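Home Shop Kits Spares Guides Basket Contact

Fuloneo Shelf Picking Kit

We started making the Fuloneo kit for people who had bought a perfectly good robot arm and then discovered that they had nothing sensible for it to do. A bare table and a few coloured blocks will keep you going for a week or two, but sooner or later you want the arm to reach into something, at different heights, with sides it can bump against and a back it can't see past. Shelves are very good for this, and they are also what most of our customers hope their robots will be working with one day, whether that is in a stockroom, a village shop or somebody's kitchen.

So the kit is a set of tasks, a box of things to pick up and the software to record and replay what you do with them. You bring the arm and the shelving. We did think about selling shelving too, and we even had a sample unit made, but the postage was frightful and nearly everybody who wrote to us already had some open cube shelving in the building that they were happy to clear off for a month.

The produce set is the one we are fondest of and the one most people order first. The pieces are life-sized and chosen to be awkward in different ways. A pear on its side wants to be held at the fat end or it swings round in the grip. An apple is kinder, though it will roll if you nudge it. The mangosteen has those stiff leaves on top, and a camera that has only ever met apples can get into a real muddle over it.

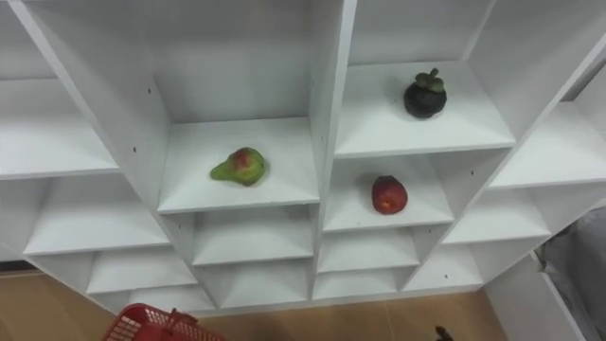 Tasks come as short cards, both printed and on screen, and each one tells you which piece goes on which shelf, where the arm begins and what counts as finished. The early cards ask for a single piece at a comfortable height. Later on you are moving things from one side of a divider to the other, or fetching from a low shelf and putting back on a high one, and by the last few cards you will be choosing between two pieces from a spoken or typed request. There are 40 cards in the standard box. You can write your own as well – the template is a plain text file and takes no time at all to fill in.

Recording is done through Irnow, our desktop program, which takes in up to 2 camera views along with the arm's joint positions and keeps them in step. It saves everything to your own disk and nothing goes anywhere else unless you send it. We include 2,000 recorded picks from our workshop in Suvcombe so that you have something to train on from the first afternoon, before you have made any recordings yourself. They were done on plain white shelving in ordinary daylight, and if your own shelves are dark or shiny we would suggest adding a good helping of your own before you judge the results.

A word about reach, as it is the question we are asked most. Your arm should be able to stretch 65 centimetres from its base if you want to work across two columns of shelves without moving it. Shorter arms are fine for a single column, and plenty of schools use them that way. If you have a wheeled base you can skip this worry altogether, but do leave yourself room to back out.

In the box: the produce pieces, the printed task cards, a roll of matt marking tape, a licence for Irnow and a small booklet that we have tried hard to make readable. Spare pieces can be bought singly. The Siliņa soft fingertips are sold separately and fit most two-fingered grippers – we do recommend them for the rounder fruit.

Orders placed before noon go out the same day. We are closed on Sunday and for the first fortnight of July.

Comments

hexbolt: Had ours since spring. The cards are well thought out, but I'd have liked more of them for the bottom shelves, where our arm struggles most.

Marrowfat: Does Irnow run on an older laptop? Mine is getting on a bit.

Fuloneo shop: It should do with one camera. Drop us a line with the model and we'll check for you.

tinlid: Mangosteen still beats us every time. Pear is fine now with the soft tips.

Related items

Siliņa soft fingertips, pair
Fuloneo tins and packets set
Irnow extra licence
Matt marking tape, single roll
Blank task cards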